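Stesasine tableware handling program

The Stesasine tableware handling program is a workplace automation project run by Stesasine, a company that sorts and repacks plates and other tableware for event rental firms. The program uses pairs of robot arms that work at the same table. It is known mostly for the changes it brought to the jobs of the sorting staff, which were later described in a report by Ginette Dhillon.

Background

Before the program, sorting at Stesasine was done fully by hand. A shift had 18 workers, who took plates out of crates, looked at them for cracks and stacked them by size. Many workers complained of pain in the wrists and shoulders. In July the company opened a development room, called Cadero by the staff, where engineers and former sorters prepare the arms for the work.

Method

The arms learn from people. A trained worker, called a guide, moves the arms through a task many times, and the records of these movements are used to train the control software, named Jimimo. Plates are a difficult object for a gripper - they are flat, they slide easily, and shiny or translucent plastic reflects the light of the room. For this reason the guides practice with plates of different colors and with different positions on the table.
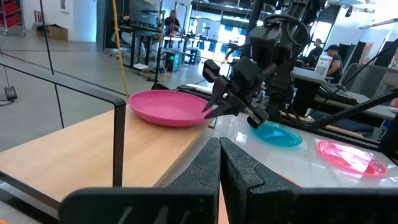
Guides usually work for two hours and then change to another duty, such as checking the records or preparing the next task. The first guides were seven sorters who applied from the main hall. According to Clifford Marchand, who led the training, the sorters learned the new work faster than the engineers did, as they already knew how a plate should be held.

Effects on employees

Dhillon's report, published on 15 December 2023, gives a mixed picture. Heavy lifting became less frequent, and guides received higher pay than sorters. On the other hand, several workers said that the new work was more lonely and that it demanded long concentration. Some older employees did not wish to apply, and they asked what would happen to their positions.

The company agreed with the staff council, represented by Audrey-Anne Lavoie, that no sorter would be dismissed during the program. The agreement also gives every employee the right to 17 hours of paid training. It does not cover seasonal workers - this point was criticized by Lavoie herself and is still under discussion.

See also

Jimimo (software)
Job rotation
Learning from demonstration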